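Washday gets a helping hand at Jestmont open day

By mid-morning the queue for the laundry corner went out of the door and halfway across the car park, which is not something you often get to write about laundry.

Jestmont opened its Noltville workshop to the public in December for the first time, and 68 people signed the visitors' book before lunch. There were benches to look at and a very good cheese scone, but most people headed straight for the robot arm and its basket of washing.

The task sounds like nothing at all. Clothes go from a basket into a front-loading washing machine, or out of the machine and back into the basket. Anybody over the age of six can do it while thinking about something else. Watching a two-fingered gripper have a go is a different matter, and the crowd went properly quiet each time it closed on a sleeve.

"Cloth is horrible," said Isla Te Moana, who leads the project, and she was grinning as she said it. "A cup is always the same shape. A shirt is a new shape every time you let go of it. Then you add a rubber door seal for it to catch on, and a drum you can't see the back of, and you've got a really lovely problem."

The system is called Kingi, and each demonstration ran for 10 minutes with time for questions afterwards. Visitors could stand behind a taped line and follow the view from the small camera at the wrist on a big screen.
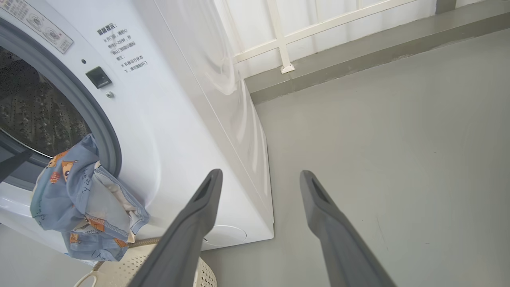

The hardest part, Te Moana told the 11 o'clock group, is deciding where to pinch. Take hold too near the middle of a garment and you lift a great bundle that won't fit through the door. Go for a thin edge and it can slip away. Kingi looks for a fold or a corner, closes its fingers, lifts a little, and checks whether the cloth has come along too. If it hasn't, it tries again.

It did have to try again, quite a few times. One sock needed four attempts and got a huge cheer when it finally dropped into the basket (I may have joined in). A pillowcase was less lucky and had to be rescued by hand at the end of the session.

Hemi Henare, who built the gripper, spent most of the day passing spare fingers round for people to hold. They are long and slim, with a groove down the inner face, and he has been through nearly 30 versions to get there. The early ones were too fat to work neatly round the door, he said, and one snagged every towel it met. He keeps that one in a drawer and was happy to fetch it for anyone who asked.

Children were allowed to choose what went into the basket for the afternoon runs. They chose, with great care, the most awkward things on the table. The team seemed delighted.

Plenty of the questions were about when a machine like this might turn up in an ordinary home. Te Moana wouldn't name a year. For now the team is more interested in shared laundries and care homes, where staff handle load after load, and a first trial with the Sonis laundry service is being planned.

Jestmont hopes to hold another open day in the spring, with more room for the queue. Entry will be free again, and visitors are welcome to bring an old T-shirt for Kingi to practise on.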